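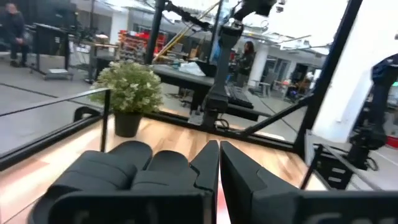
Potted plant, left end of the wood tabletop.

Sep 5, 2021

Carb mix bench notes, continued from the March batch

Picked up the bottle mix work again. The last usable recipe was the one Settimio Sanna rode with at Skerach in March, and he has asked for something less sweet before the Wekuvley loop. His complaint then was that by the fourth hour he could not face the bottle and went to plain water, so he was well short on intake for the rest of the day. His stomach was fine. It was the taste.

Base for today is maltodextrin and table sugar, plus salt and a little lemon juice. All powders weighed on the small scale. The big kitchen scale is off by several grams at the low end and should not be used for salt. Somebody please put a label on it.

Mix A. 74 g total carbohydrate per bottle, two parts maltodextrin to one part sugar. Dissolved in cold tap water with about a minute of shaking. Tastes lightly sweet, with a chalky finish. The lemon helps but I used too much and it got sour as it warmed up. Half as much next time.

Mix B. 99 g per bottle, same ratio. Needed warm water to go in properly. In cold water it left a paste in the bottom corner of the bottle that would not shift with shaking. Thicker in the mouth. I would not want this in heat without a second bottle of plain water to go with it. Two of us tried it and we both said the same thing.

Mix C. Same as A but with the sugar swapped for fructose powder. Sweeter than A at the same weight, so it goes the wrong way for Settimio. Dropped.

Salt: started at half a gram per bottle and could not taste it. One gram is noticeable but all right. At one and a half it tastes like soup. Staying at one gram, and the rest can come from food.

Food side. Settimio's plan for Wekuvley is one bottle of A per hour, with a rice bar every second hour. The rice bars from the Alemayehu recipe come out at 250 calories each if cut to the size of the tin divider. The last lot was cut by eye and the end pieces were much bigger than the middle ones, which made his log useless. Use the divider. Wrap in foil with one folded corner so it can be opened with gloves on.

Checked his log from the Skerach ride against the bottles he handed back. He had written down 1,126 calories for the first four hours. That figure counts a bottle he brought home half full, so the true number is lower. I have asked him to mark the bottles with tape and note the level at each stop. He doesn't like doing it but he said yes.

Ondard bottles: the wide mouth ones are easier to fill at a stop, and powder does not pile up in the neck. The narrow ones still leak at the cap if overtightened. Going with the wide ones for all further testing. They fit the frame cage but are tight in the second cage — check before the long ride, might need to bend the tab out a little.

Cleaning note. Mix B left overnight in a capped bottle smelled yeasty by morning. Hot water and a brush cleared it. Rinse everything the same day.

To do:
Remake A with half the lemon.
Try A with weak black tea in place of water, Settimio's idea.
Pre-bag the powder for six bottles and see if the bags survive a jersey pocket.
Order more maltodextrin, the tub is nearly down to the scoop.
Get his sweat weights before and after a two-hour ride, same shorts, no shoes.

Left the remaining A in the fridge, top shelf, blue tape on the cap. Drink it or throw it out by tomorrow night.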